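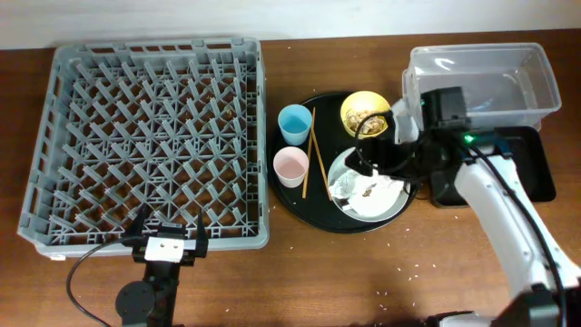

Hand dishwashing uses more water in shared student housing than most residents expect, and our project set out to measure where that water goes. We looked at three habits: rinsing before washing, washing under a running tap, and rinsing at the end. We also looked at drying, because a dish that dries badly often gets washed a second time. A peg-style rack like the gray plastic one, with its prongs set in diagonal rows and a slotted rim, holds plates apart so that air can get between them. It also lets crumbs drop through to the floor of the rack, where they stay until someone cleans it. We came back to this point in the interviews.

Background

Our building, Cimlow House, has shared kitchens and one water bill for all residents. The bill is split evenly, so there is little reason for any one person to use less. Caroline Ndung'u had noticed that the kitchen taps were often left running during cleanup, and she suggested the topic. Hok-lam Ng built the log sheets and did most of the data entry.

Method

We picked 3 kitchens on different floors. Each one got a small flow meter on the cold and hot lines, and a paper log sheet taped inside a cabinet door. Residents wrote down the start time, the number of items washed, and whether they used a basin or a running tap. Data collection took place in October. We read the meters twice a day, at 8 a.m. and 9 p.m., and compared the totals with the log sheets.

In the second half of the study we put 2 plastic basins in each kitchen, one for washing and one for rinsing, along with a short note on how to use them. We did not ask anyone to change their habits.

We left out entries with no start time. We also left out one evening on the second floor when the sink was used to fill mop buckets.

Results

The log sheets recorded 1,191 washed items over the whole study. Plates and mugs made up most of them. Pots were fewer but took longer, and residents tended to leave the tap on the whole time they scrubbed.

Water use per item went down in all of the kitchens after the basins were put in. The drop was smallest on the top floor, where the sink is narrow and the basins did not fit side by side. Residents there used one basin for washing and rinsed under the tap. Hot water went down more than cold – we think this is because people filled the wash basin once and did not top it up.

Interviews

We spoke with residents from each floor. Several said they rewash dishes that have been sitting in the rack, mainly because they do not trust that the rack is clean. One said she had never seen anybody wash it. We had no question about this on the log sheet, so we cannot say how much water goes to rewashing.

Problems

Some people forgot to fill in the sheet, especially late at night. The meter total was always higher than what the sheets could explain. Part of the gap is drinking water and cooking. A better design would have a meter on the sink only for a set time each evening, with one of us present.

Costs

The project budget was 200 dollars. The meters took up most of it, and the basins were left in the kitchens for residents to keep using.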